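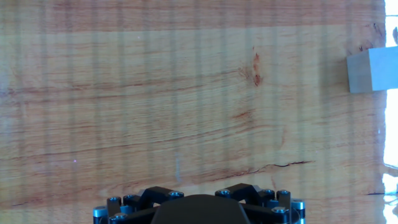
2. Method

Oral history interviews were held at Endmont, a care home in Hollholm, during January. Four residents took part, all aged over 90. Each was asked the same set of questions on schooling, first employment, marriage and wartime rationing. Interviews began at 10.30 am and were recorded in full, then typed up by Callum Entwistle and checked against the recording by Freya Staniforth.

2.1 Checking of dates

Spoken dates were compared with parish registers and the school admission book, which has 170 entries for the years studied. Where the two disagreed, the written record was used and the spoken date kept in a footnote. Mervyn Ellwood gave his first day at Tindall Mill as his fourteenth birthday – the wages book puts it two weeks later.

2.2 Limits

The sample is small and all four residents grew up within the same parish. Howard Bloxham preferred not to discuss the war years, so that section rests on three accounts. Families were not interviewed.

3. Results

Three of the four left school at 14. All remembered their teachers by name, but only two could name the head. Accounts of rationing agreed closely on sugar and less well on clothing. Summaries of 500 words per resident are given in Appendix A.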